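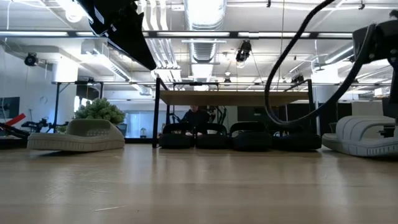
Finding a great-grandfather in prison camp records when the surname keeps changing

Posted by Katalin Katona in Military and Wartime Records

Hi all! I've been bitten by the family history bug in a big way this year, and I'm hoping somebody can point me to the next step. My great-grandfather was a prisoner of war in the First World War. He served in the Austro-Hungarian army, was captured on the eastern front and came home very late – my grandmother always said he walked in the door in September, when the plums were ready, but she never said which year.

What I have so far is a postcard he sent home with the number 2994 written in pencil above his name, and a family story that he worked on a farm. The surname is spelled three different ways in the papers I've found, and the postcard uses a fourth. Is the number a prisoner number? A barrack? And where do I look now? I've spent over 36 evenings on this and loved every one, but I'm going in circles.

Anjani Hidayat

What a lovely thing to have, and a postcard is a much better start than most people get! I've worked on two prisoners in my husband's family, so I'll tell you what I learned.

Don't lean on the pencil number yet. Numbers got added to these cards by all kinds of hands: camp clerks, censors, relief workers, even a relative sorting a drawer years later. I had one marked 946 and was sure it was his camp number. I built a whole search on it, and then I found the same pencil on his sister's cards, and she never left home.

Look at the printed parts and the stamps first. A censor's mark can narrow down the place, and a return address may name the camp or at least the region. Scan both sides as large as you can and turn up the contrast. I got an entire village name out of a gray smudge that way – I yelled so loud the dog left the room.

For the surname, write out every spelling you can think of, then say it out loud as a Russian-speaking clerk would have heard it and write those down too. My list ran to 25 versions and the right one was near the bottom. Some lists were later copied back into the Latin alphabet by somebody else, so the name may have been changed twice. Search by first name, birthplace and year of birth as well, and leave the surname box blank if the site lets you.

The Red Cross in Geneva has prisoner records from that war online, and they are wonderful to browse, but coverage for the eastern front is patchy. Not finding him there doesn't mean much.

Please come back and tell us what the stamps say!

Stevix

try the regiment. if you know where he was born you can usually work out which one he would have been called up to, and then look for casualty lists. they listed captured men too, not only dead and wounded

Alexiou

Stevix is right about the casualty lists, they're terrific. One thing to add is that a man could show up as missing first and as captured many months later, so keep reading past the first hit. Also check the church or town books back home for a marriage or a baby after the war. It won't give you the camp, but it could pin down which September it was!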